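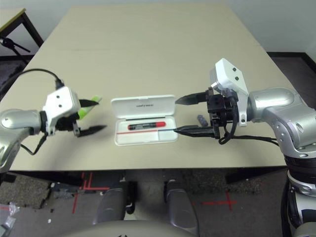

10 December 2021, Stenarcombe club notebook

Pencil case task, two arms. Changed the finger opening for the left gripper from 1000 to 400 in the config. The old value made it swing wide on approach and the fingers came in too high over the tray. Right arm left as is.

Speed limit stays at 200 until Negin Rahimi has gone over the joint log. She also wants the home pose saved again, the one from September is for the old table height.

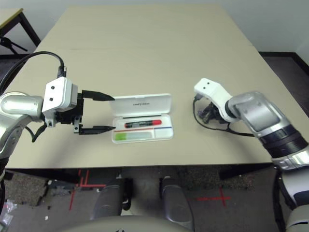

Case open, marker in the upper compartment, left gripper open.

To do:
Write down the case position on the table.
Run 5 trials from the same start, no edits in between.
Re-route the left wrist cable, check slack at full reach.
Ask the Tuvholm team which lid angle they use.

Log goes in the shared folder under Virág.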